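What an Open Day Ought to Show
Opinion
2020-11-06

The open day held by the Dondach automation centre at Porncombe in October was well attended and well run. Visitors were met at the door, given a printed programme and led through to the main hall, where the work of the Bravo project was shown on a large screen. The whole demonstration took place in simulation. This essay argues that the decision was the right one, and that other centres which receive the public should consider doing the same, provided they are plain with their visitors about what is being shown.

There is a long habit in this field of preparing a single task until it can be performed without fault before guests. The task is repeated through the day, the guests applaud, and they leave with a belief about machines that the staff themselves do not hold. The Bravo session was arranged on other lines. The audience was placed at the robot's own viewpoint, in a rendered room with a green marble floor and a white door at the far end, and was able to look along both arms to the grippers. 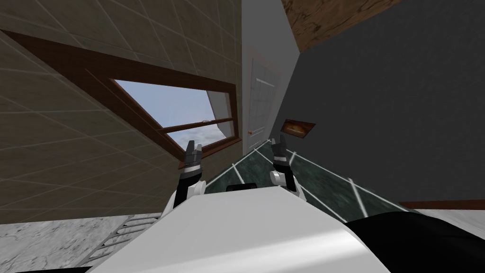

Tegwen Howells wrote to the centre afterwards that she had come to see a machine and had been shown a drawing of one, and that a member of the public cannot judge from a drawing whether the thing is safe to stand beside. She asked that the next programme say so on its front page.

Her request is a fair one and should be met. The word "simulation" appeared in the Bravo programme only once, on page 6, in a paragraph on software. Those who had not read so far may well have supposed that a real room lay somewhere behind the screen. A centre which asks for the trust of its neighbours should not leave such a point to be found by chance.

Her wider objection is harder to accept. A public demonstration cannot settle whether a machine is safe, whether it is shown in metal or on a screen. That question belongs to testing, to records and to inspection. What a demonstration can do is explain how the work is carried on from one day to the next, and at Dondach a large part of that work is done in rendered rooms. The programme gave the number of trial runs in the current series as 1019. Visitors were invited to ask about any of them, and several did.

The views themselves are not easy to read at first. In one, the two pale fingers of a gripper stand open with nothing between them, and a tiled wall, a brown surface and a stretch of veined marble meet at a corner beyond. A guest accustomed to films about robots will find little in this to admire. The staff were right to leave such views in the programme and to allow time for questions on them.
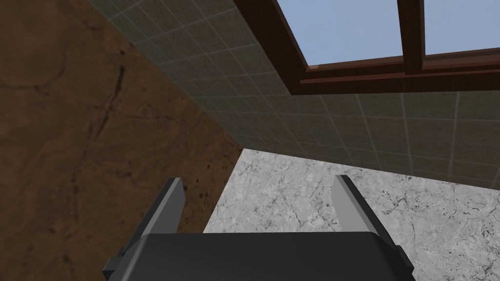
The matter of length

The session was given 8 minutes in the programme and ran well beyond it. This was the chief fault of the day. Groups waiting in the corridor were not told of the delay, and the talk by the Allico training scheme, which many parents had come to hear, began before the last group had been seated. A longer session with fewer groups would serve everyone better.

It would also give room for the part of the work that drew the closest attention, namely the handling of objects. The view from low down, looking up past the dark gripper to a wooden cylinder with grey ceiling tiles behind it, prompted more questions than any other. Visitors wished to know how the fingers are placed, what is recorded when a grasp fails, and who decides that a run is good enough to keep. These are sensible questions, and they deserve more than a hurried reply at the door.

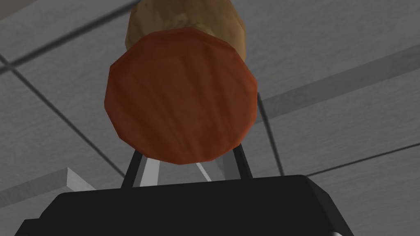 What should follow

The centre has said that it will hold a further open day and has invited comment on its form. It should keep the simulated session and state clearly, on the front of the programme and again at the start of each showing, that the room and the robot on the screen are rendered. It should publish the figures for failed runs beside those for successful ones. It should limit each group to a size that allows every visitor to put a question, and six groups in the day would be enough. Comments may be left in writing at the Porncombe reception desk until the new programme is printed.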